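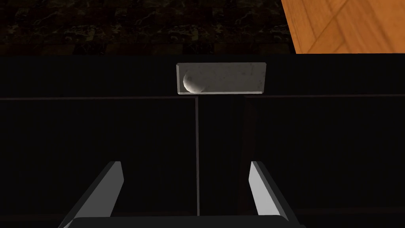
Sim kitchen, wrist view. Ball at the left end of the grey tray, fingers open, dark cabinet behind.

6th April

Finger comparison in sim, first proper go. Loukia got the new build of the kitchen set loading last night so I had the whole day to play with it, and it was a very good day.

What I'm comparing: the stock parallel fingers (flat inner faces, square tips) against Eduardo's narrow set, which he drew up in January and which have been sitting in the Cedotley folder ever since. Same arm, same controller, same wrist camera pose. Only the finger meshes and the contact settings change. Task is the ball out of the tray, because it's the one that gave us grief on the real bench at Osel.

The ball is a mean little target when it's tucked up against the end wall. There's no room for a finger on that side unless it comes down between ball and wall, and with the stock fingers it can't. So the approach has to either turn the wrist and grab across the short way, or nudge the ball to the right first and then go in square. I tried both.

Stock fingers, wrist turned: 54 tries, 31 good. Most of the misses are the tip catching the rim on the way in. You can see it on the force trace, a big ugly spike and then the arm just leans on the tray until the controller gives up.

Stock fingers, nudge first: much nicer. I only ran 8 because I was keen to get on to the narrow ones, and it got 7 of them. Need to do a full batch before I get excited. (I am already excited.)

Narrow fingers, wrist turned: 54 tries, 46 good. Eduardo, these are great! They slip in past the rim with room to spare and the grip looks solid on the lift. Two drops partway up, both with the ball held low on the pads. A softer pad might fix that, or we just close 2 mm deeper.

Controller notes, so I don't forget again:
- Stiffness at 490 is the sweet spot for both finger sets. Higher and it chatters against the tray, lower and it sags on the approach.
- Old gains from the Bettencourt arm do NOT carry over. Lost most of the morning to that. They are still the default in the config, somebody please change it (probably me).
- Gripper close speed barely matters. Tried half and double, couldn't tell them apart on the traces.

Camera. Wrist view is better than I expected for this. With the fingers spread wide the tray sits up between and beyond them, so the detector gets a clean look before the final move. The colour of the cabinet helps a lot, pale tray on near black is about as easy as it gets. Areti's worry is that we're fooling ourselves with that and the detector will fall over on a light cabinet. Fair call. She's making a set of swapped textures, including a pale stone one close to the tray's colour, and I'll rerun the whole lot on those.

One odd thing: the ball's shaded side drops out of the mask when the top light is turned down, so the centre estimate drifts left. It was enough to put the narrow fingers off by a few millimetres. Melina thinks fitting a circle to the lit edge would sort it and she's got some code from the Mosia job that might do it.

Still to do
- full batch of nudge first, stock fingers
- nudge first with the narrow set, haven't touched it
- ball in the middle and at the right end of the tray
- ask Ourania whether the printer is free, I'd love a real pair of the narrow fingers on the bench by the end of the week
- fix the default gains!!

Traces and logs are in the shared drive under finger_compare. The first folder in there is the bad gains run, ignore it.

Shared lab notebook | Questions to Melina Sotiropoulos or Loukia Dimitriou | Back to top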